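Kemden Paper and Print Club
Minutes of the general meeting, October 4, 2021
Upstairs room, Cloutier Hall

In the chair: Colleen Sawatzky
Minutes: Gumaro Espinoza
Apologies were read out and the June minutes were passed with one fix (it was the bookbinding night that ran late, not the marbling night).

1. Welcome

Colleen opened the meeting and said how lovely it was to see everyone's faces and everyone's ink-stained hands again. Three new members introduced themselves. One makes concertina books out of old road maps, one has been carving erasers since high school, and one came because she saw our poster at the library and loved the lettering. Welcome, all of you! New members were reminded that the paper drawers are for everybody, and that the good bone folders live in the blue tin and go back in the blue tin.

2. Fall card swap

This took up most of the first hour and for good reason, as the swap is shaping up to be a beauty. We have 19 people signed up, which is our best yet. Each person makes a set of handmade cards and gets back a mixed set from the others. Any method goes: lino, letterpress, collage, stitching, potato. (Yes, potato. Last year's potato-print pears are still on Gumaro's fridge.)

The theme was put to a vote. "Weather" beat "Things in a Kitchen Drawer" by a whisker, and the kitchen drawer people were promised first go in spring. Cards are to be folded to fit a standard A6 envelope. Colleen asked that everyone leave the back blank except for a name and the method used, as people really do want to know how things were made.

There was a good long talk about whether glitter should be allowed. It should not. Mica powder is fine if it is sealed.

Moved that the swap go ahead on these terms. Carried, with cheering.

3. The Durnix press

Wonderful news on this one. The little tabletop press is back from repair and has a new roller, new rails and a fresh coat of green enamel. Gumaro pulled a test print at home from one of the wood type sets and passed it around. The ampersand drew gasps, and it really is a gorgeous ampersand.

The repair bill came to $499, which was inside what we set aside in June. The press will stay in the back cupboard and can be booked on the sheet inside the door. Please book a full evening if you are setting type, and please, please wipe down the ink disc before it dries. Vegetable oil and a rag first, then the cleaner.

Colleen offered a beginner's evening on locking up a forme. Nearly every hand went up, so she has agreed to run it twice.

4. Paper order

We are putting in a group order with Hundema for cotton paper, both the smooth and the rough-edged. The sample swatches went around the table and the soft grey was the clear favourite, followed by the one the colour of weak tea. There was some grumbling that the deep teal has been dropped from the range, and Gumaro will write and ask if any is left in the warehouse.

Order forms are in the folder by the kettle. Write clearly. Last time somebody's 7 was read as a 1 and there were long faces.

Envelopes can go on the same order. The lined ones are dear but look so good with a wax seal that several people were talked into them on the spot.

5. Library display

The library has given us the tall glass case by the front desk for the whole winter. We'd like it to show off the full range of what people here get up to, so bring tiny books, rubber stamps, planners with nice covers, wrapping paper, bookplates, the lot. Labels will be typed on the old portable and glued to kraft card.

Items need your name on the underside and should be brought to the next meeting in a box or a sturdy envelope. A shelf will be kept for work in progress, with a half-carved block and its proofs side by side. Everyone agreed that seeing the wobbly first proof is half the fun.

6. Show and tell

Too many good things to do justice to! We saw a pocket sketchbook bound in an old linen tea towel, a run of bookmarks with pressed fern prints, and a perpetual calendar with a window cut for each date. The pop-up lighthouse went around the room twice and survived both trips. 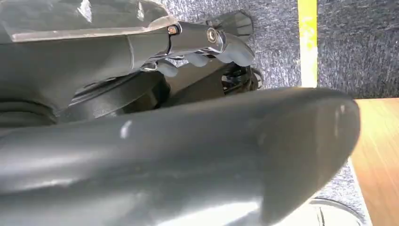
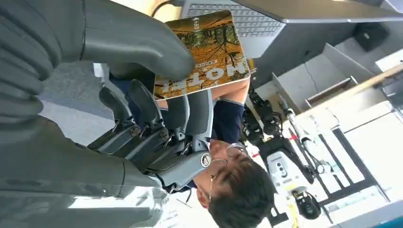 7. Other business

The exchange box of spare washi tape is overflowing, so come and take some. Our sister group is mailing over a round-robin notebook and we each get two pages in it. The sign-up list for that was full before the tea was poured, and a second notebook will be started if they are keen.

Members on the mailing list now number 83. Gumaro asked that anyone who has changed their email let him know before the swap instructions go out.

A request was made for a better lamp over the cutting table. Colleen has a spare at home and will bring it.

8. Next meeting

Same room, same time, first week of next month. Bring your display pieces, your paper order form and a mug.

Meeting closed at 9:10, though the talk about ampersands went on well past that in the parking lot.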